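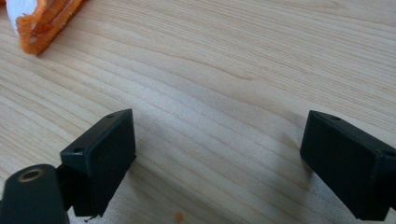

3. Materials and Procedure

Figure 1. Pale wooden tabletop with a folded cloth, orange at its border, toward one corner.

3.1 The two newsletters

We worked with Bataineh, a small mail-order seller of household goods, whose owner was kind enough to let us rewrite her May newsletter twice over. Both versions carried the same offer, the same prices and the same link at the bottom. The first opened with a short personal letter — the sort of thing you might write to a neighbor who had asked how the shop was doing — while the second went straight to the products.

Each version went to 100 subscribers, drawn at random by Mehrangiz Ghorbani from the mailing list kept in Jestora. Readers had 15 days to open the message, and we counted an open only once per person, however often they came back to it.

We had hoped to include a third version with a customer story in it, and we still think that would be well worth trying, but the list was simply too short to divide again. Replies sent by hand were read by 2 coders, who talked over any disagreement until they had settled on a single label.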